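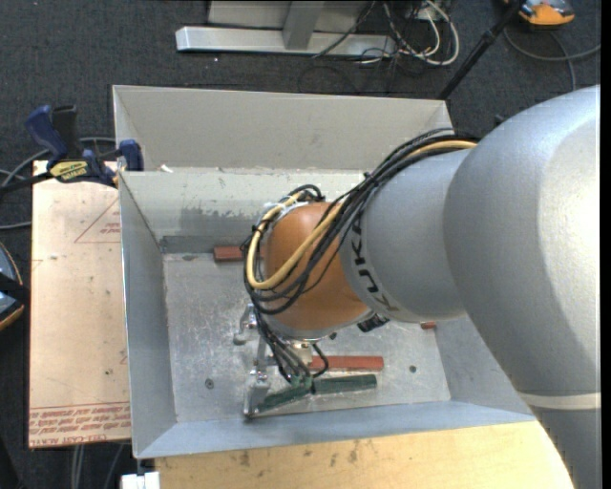

Figure 1. A KUKA arm reaching into an open sheet-metal bin.

Unit 4: Stock Control for Small Distributors
Course handout, Lollton Evening Program in Business Operations
Prepared by Leonora Javier, revised 2019-08-07

4.1 What inventory costs

Most of you work somewhere that holds stock, and most of you have heard a manager say there is too much of it. The balance sheet treats stock as an asset. In the warehouse it behaves more like a bill. Holding cost has several parts: the money tied up, rent on the floor space, insurance, handling, damage, and goods that go out of date or out of fashion before they sell.

Holding cost is normally expressed as a percentage of the value of average stock per year. Ask your own bookkeeper for a figure before you borrow one from a textbook. Rent alone varies so much between a city unit and a country shed that a borrowed figure is close to useless.

Ordering cost is the other side. Every purchase order has to be raised, chased, received, checked and paid. The cost is nearly the same for a carton as for a pallet, and this is why buyers like big orders.

4.2 Reorder point

The reorder point is the stock level at which a new order should be placed.

Reorder point = (average daily demand x lead time in days) + safety stock

Worked case. Pivwood sells cabinet hinges to joiners. One line sells 94 packs a day and the supplier takes 10 days to deliver. Demand over the lead time is 940 packs. Pivwood keeps 60 packs as safety stock, so the reorder point is 1000 packs. When the count drops to that level, the order goes in.

Lead time runs from the moment you notice the stock is low to the moment it can be picked. Students often use the supplier's quoted delivery time and leave out the rest. If orders are only approved once a week, that wait belongs in the lead time. So does any time a delivery spends in receiving before it is put away.

4.3 Safety stock

Safety stock covers two kinds of uncertainty: customers buying more than expected, and suppliers delivering late. The simple method used in this unit is:

Safety stock = (maximum daily demand x maximum lead time) - (average daily demand x average lead time)

It gives a generous answer because it assumes the worst of both at once. The statistical method in Unit 6 gives a leaner one, but it needs decent sales records, and plenty of small firms don't have them.

Leave one-off events out of your maximum. If a customer bought a year's supply in December to use up a budget, that sale tells you very little about an ordinary month. Make a note of it in the file and recalculate without it.

4.4 ABC classification

Rank every line by annual sales value, highest first, then work down the list keeping a cumulative total. The small group at the top that makes up most of the value is A. The next group is B. The long tail is C.

A lines are counted often and reordered carefully. C lines can be managed with a two-bin system: when the first bin is empty, open the second and order another. No software is required, and for fasteners, labels and cleaning supplies it works well.

Watch for C lines that stop a sale when they run out. A low-value gasket that ships with every pump should be treated as an A line whatever its rank.

4.5 Cycle counting

A full stocktake once a year finds errors long after anyone can explain them. Cycle counting means counting a few lines each day. When a count disagrees with the record, look for the cause before adjusting the record. Common causes are unrecorded returns, wrong units of measure (each, pack, carton), goods put away in the wrong location, and picks entered the following morning.

Reading for next class

Nosen case study, both parts. Part 2 has the sales table you will need for the classification exercise.

Exercises

1. Recalculate the Pivwood reorder point for a lead time of 12 days, with safety stock unchanged.
2. Choose a line from your own workplace and write down each stage of its lead time, including approvals and put-away.

Submit both on paper at the start of class. Show your working.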